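Cup nesting, language-conditioned policy - notebook
April 2024

Continuing from the December entries. The question is still whether the two-stage scheme (Ririnus for the high-level ordering, Griser for the low-level motion) does better on nesting than a single policy trained end to end. Task set is the plastic stacking cups on the wooden board. Instructions are of the form "put the green cup in the blue cup," and later ones depend on the earlier ones having been carried out.

Changes since the last entry:

The wrist view is now fed to Griser at every step. Before, it was only sampled at the start of each primitive. The fixed view goes to Ririnus only. I had both views going to both stages for a while and dropped it. Ririnus gained nothing from the wrist stream, and the extra tokens made planning slow enough that the arm sat waiting between primitives.

Action chunk is 12 steps, replanned after every 2 executed. Longer execution between replans gives smoother motion on the approach but misses the rim more often. The rim is the hard part. A finger has to go inside the cup wall and the other outside, and when two cups are nested there are two walls close together. If the inner finger goes down between them, only the outer cup comes up.

Training set is 1000 teleoperated episodes, all collected on this board. Start positions were drawn from the layout script, but the operator was free to choose the grasp side. I regret that. The grasp side is bimodal in the data and the old regression head averaged the two modes, which put the fingers down in the center of the cup. The current diffusion head does not do this. It does sometimes commit to one side, replan, and commit to the other, and the arm hovers.

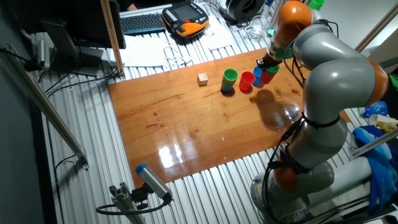
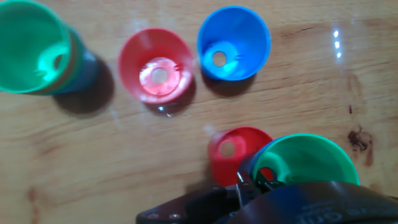

Glare on the varnish is still the largest nuisance. White patches on the board get picked up as rims by the segmenter in the Gunawardena baseline, which was trained on matte surfaces. Our own encoder was trained on this board and mostly ignores them. That makes the comparison unfair in our favor, and it has to be stated in the write-up. Options are to retrain the baseline encoder on our frames, or to run both methods on a matte cover. I prefer the first. The second changes the contact behavior too, as cups slide differently on cloth or paper than they do on varnished wood.

Result so far: 66 percent of instruction sequences completed with the two-stage scheme, no human intervention, fixed seed for the layouts. A sequence counts as completed only if every instruction in it is carried out in order. Partial credit is logged separately and should not go in the main table.

Failure types, from reading the logs, most frequent first:

- Held cup touches the rim of the target on the way down and tips it. Griser has no notion of the height of what it is carrying. A nested pair hangs lower than a single cup and the policy descends as if for a single.
- Wrong cup of the right color. With two red cups on the board, Ririnus says "red cup" and Griser takes the nearest. This is a fault in the interface between stages. The plan should pass a location along with the color name.
- Order error after a stack is formed. Once a cup is inside another, the fixed view may show only a thin band of the inner or outer color, and the planner forgets the hidden one. Keeping a text record of past placements in the prompt fixes most of these in replay. Not yet tested live.
- Release too early. Rare. Seems tied to the width threshold on the gripper, which I set for single walls.

The second item is the cheapest to fix and I will do it first. Plan output becomes color plus a pixel point in the fixed view, projected to the board plane. Calibration of the fixed camera has to be good for this. Reprojection error was acceptable at the near edge and poor at the far edge when last checked. Redo with the larger target, and put the target flat on the board this time, not on the slats, so the plane is the right one.

The Purumier simulator numbers do not agree with the real ones on the first failure type. In simulation the tipped target almost always rights itself. Friction at the cup base is probably too high and the wall too stiff. I am not going to tune it to match. Simulation results stay as a check on the planner only.

To do:
- point output from Ririnus, new calibration
- add carried-stack height to the Griser state vector, relabel from the logs
- placement record in the prompt, live
- retrain baseline encoder on board frames
- separate width threshold for nested walls

Checkpoints and layouts for the runs in this entry are in the shared folder under the same name as the config. Do not overwrite the layout file. The baseline has to be rerun on it.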